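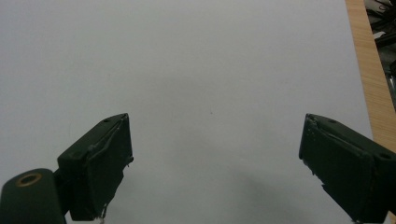
Grimomham Shared Shop forum > Builds > hand gripper, paper pickup

skoltside
Posted February 24, 2018
ok so fingers are on. dark green, same print as before. wide open over the blank sheet, thats as wide as it goes. goal is still picking up ONE sheet of paper off the bench. boxes and blocks fine, paper no. ideas?

cemach_4
edges look chewed up. I'd reprint before touching anything else. you cant pinch paper with a ragged edge

skoltside
reprint is a whole evening and the shop printer is booked. was going to file them

ladefoged
Disagree w/ cemach. Edge isnt the problem, angle is. Tips come in tilted so they push the sheet flat. Buckle it first - both tips down, light pressure, then close. I used bike tube glued on the tips, 19 mm strips.

cemach_4
rubber on a chipped face peels off in a week. ask me how I know

ladefoged
Mine's been on since October. Clean it w/ alcohol first.

786rpm
is that brass bushing a press fit? mine spins in the housing

skoltside
press fit yeah, drop of glue on the outside. dont get any in the hole

cemach_4
fine, file AND rubber. but put a darker sheet down, white on white is going to be miserable if you ever want to see the edge

skoltside
white is what i have lol. trying the tube tonight, will post wether it buckles

ladefoged
Go slow on the close. And sand the face first, 4 or 5 passes is plenty

Thread views: 1248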